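Kitchen Tips: Loading the Dishwasher, After an Afternoon at the Rosser Open Day
Jan 12, 2018

I went along to the open day at the Rosser workshop in Bravport expecting a sandwich and a sit down, and I came home with a notebook full of dishwasher tips (my family will tell you I can find a kitchen tip anywhere!). They had a robot doing the plates, and I stood behind the rope for 40 minutes, quite happily, while my tea went cold. 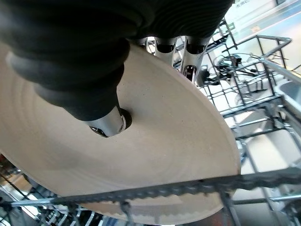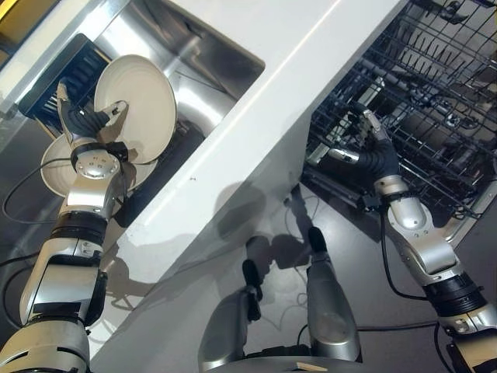
Plates first, then. Take each one by the rim and keep it upright as you move it across — a plate held flat will tip its puddle of gravy straight on to your slippers. Scrape well, but don't bother rinsing unless it's egg or porridge.

Pull the rack out towards you before you pick anything up. I had always done it the other way about, plate in one hand and tugging with the other, and I've chipped over 27 plates in my married life.

Face the plates towards the middle, leave a gap wherever the big ones touch, and put bowls in at a slant. Long knives go flat on the top, please, never point up.

The lady on the Nilter stall also told me to clean the filter every 3 weeks. Warm water, a drop of washing-up liquid and an old toothbrush will do it. Mine was a disgrace, and I shall say no more about it.

They hope to open the doors again in June, and I'll be taking my own flask.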